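13 December 2022

Chair 108, denim seat and back, continued from the November pages

Okay, the denim is on! Both panels, seat and back, and I sat in it for most of lunch with a sandwich and a pile of Kulgate paperwork on my knees, so at least one real person has tried it now. Writing this up before I forget which rivets I used where, because I looked back at the November pages and I'd written "the short ones" and nothing else. Thanks, me.

Where we'd got to: the old black nylon sling had stretched so much that you sat in it like a hammock, with your knees up and your hips squeezed in by the side rails. The frame was fine, the wheels were fine, the cross-brace folded nicely. It just needed a new sling, and I'd been wanting to try denim since we cleared out the fabric shelf and found all those jeans.

Fabric. I ended up with the old faded stuff and left the new roll from Cernis alone. The new roll is lovely but it has stretch in it (I pulled a strip by hand and it grew, and that was the end of that). The old jeans are 100 percent cotton, washed to death already, and I figure whatever shrinking they were going to do is done. Seat is two layers of denim with a layer of plain canvas between them. Back is two layers, no canvas, and I sort of regret that, see further down.

Cutting. I unpicked the leg seams first and pressed everything flat, which took forever. Grain runs side to side across the seat, rail to rail. If anybody does the next one, please check this twice, I had the first seat piece pinned on the wrong way around and only caught it when I went to get coffee and came back. Leave more for the rail sleeves than you think you need. I allowed what the old nylon had and it was a fight to get the rails through, denim folded over on itself is so much thicker. Second try I gave it another finger's width and it slid on with a bit of wax.

Sewing. Hagedorn thread, the heavy one on the big cone, in the walking foot machine. Broke two needles on the first sleeve, both at the spot where one of the old jeans seams crosses the fold. After that I hammered the lump flat on the bench before sewing (rubber mallet, scrap leather on top) and had no more trouble. Go slow, turn the wheel by hand over the thick bit. The thread tension wanted to be a good deal looser than where the machine was set, and I've put it back where I found it, so don't blame me if your straps come out funny.

I kept some of the original seams showing instead of hiding them all on the underside. Purely because I like how they look. The ones on the seat I flattened and stitched down again on both sides so there's no ridge to sit on. I went over it with my palm a bunch of times and I can feel them if I'm hunting for them, but sitting in regular pants I couldn't.

Rivets. Small metal ones along the edges, set with the Osilden hand press. The catalog ones with the longer post, NOT the short ones. The short ones hold on two layers and they pull straight out of three, I tested it on scrap with pliers and it was embarrassing how easily they came. Punch the hole smaller than the post and wiggle it through so the threads hug it. I messed up one on the back edge and had to drill it out, and there's a little patch of canvas behind it now. Every rivet got a once-over with a fingertip on the skin side for burrs, and I'd like somebody else to repeat that before the chair goes anywhere, with a nylon stocking over the hand if we still have one in the drawer.

Load test. Sandbags on the seat, 212 pounds, left on overnight with a straightedge across the rails. It sagged a little more than I'd hoped in the first hour and then stopped moving, or stopped moving enough that I couldn't measure it with a ruler. No popped stitches at the sleeves. I took the bags off in the morning and the fabric came back most of the way. I'm going to do it a second time after it's been folded and unfolded a lot, as that's what really wears the sleeve edge.

Folding. Stiffer than nylon, no surprise there. The seat wants to bunch up in the middle when you bring the sides together and you have to pull it up by hand to get it started. It should get easier as the denim softens, but I might sew a little pull loop in the center of the seat so you don't have to grab a fistful of fabric.

The back. Looks great, feels a bit floppy. Two layers gives more than I'd like between the push handle posts, and the panel flops forward when there isn't a person leaning on it. Canvas in the middle next time. I'm leaving this one alone until I've heard from a few people who've sat in it for longer than a sandwich.

Washing. Haven't worked that out. The covers come off if you undo the rail screws, but it's not a job you'd want to do every week. Maybe a separate seat pad on top that can go in the machine.

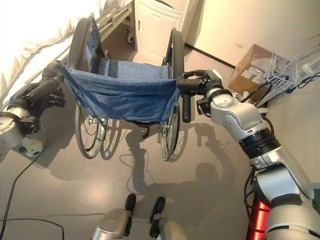
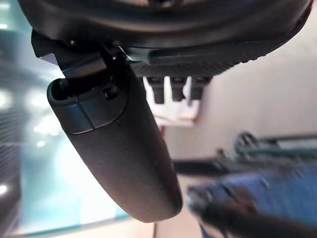 Upper picture: chair with the denim seat and back on, looking down from the push handle end.

Still to do: second load test, burr check by someone who isn't me, pull loop, order more long-post rivets, write the grain direction on the paper pattern in big red marker.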